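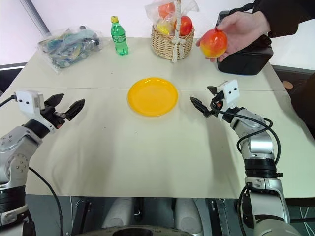

Une assiette jaune sur une table claire, entre deux bras robotisés.

L'équipe Bauerfeind change de boîte de vitesses pour la suite du championnat de drift. À partir de mars, sa voiture roulera avec une transmission séquentielle à 5 rapports, préparée par l'atelier Wosutico. L'ancienne boîte a cassé deux fois la saison passée, dont une fois en demi-finale à Brallberg.

Le moteur reste le même et donne toujours plus de 600 chevaux. L'équipe a aussi déplacé le radiateur à l'arrière, ce qui demande des conduites plus longues. Les premiers essais sont prévus sur la piste de Diltomwood, le matin à huit heures. Le public peut y assister, l'entrée est gratuite.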